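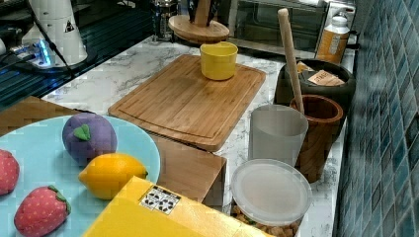 Hinrichs 62 Fixed Wireless Router

Price: $3,890 per site, installed. Sold through Burinance.

The Hinrichs 62 is meant for towns and small carriers that want to serve homes where no cable runs. The maker calls it "fiber-class." We sell it and we would not call it that. It is a decent radio with a clear line of sight, and a poor one behind a stand of wet pines.

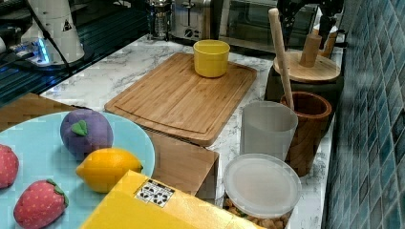

Cutting board, yellow cup and plate on the counter

What you get: one roof unit, 2 indoor units, a wall bracket and the power supply. The mast is extra. So is the permit, if your county wants one.

Speed claims on the box assume one user and an empty channel. Ask any seller, us included, for evening numbers from a live site before you sign. Plovov, the rival unit, prints the same kind of claim in smaller type.

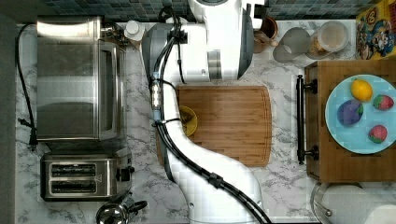
Issue 2

Open access: the 62 can carry more than one retail provider over the same radio. The setting works, but it sits behind a yearly license from Tenis, and the license price is not on the data sheet. Get it in writing. A town that plans to lease capacity to other providers should do this first.

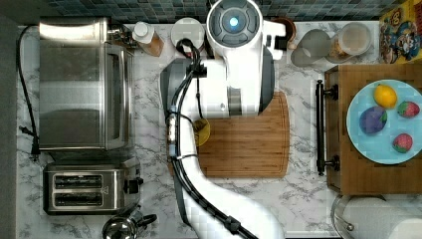

Cutting board and toaster oven, seen from overhead

Warranty: parts only, lightning not covered. Firmware updates are promised "for the life of the product," a phrase the maker does not define.

Lead time: the next batch is due in September. Orders need a deposit, refundable until the unit ships.

Page updated February 24, 2025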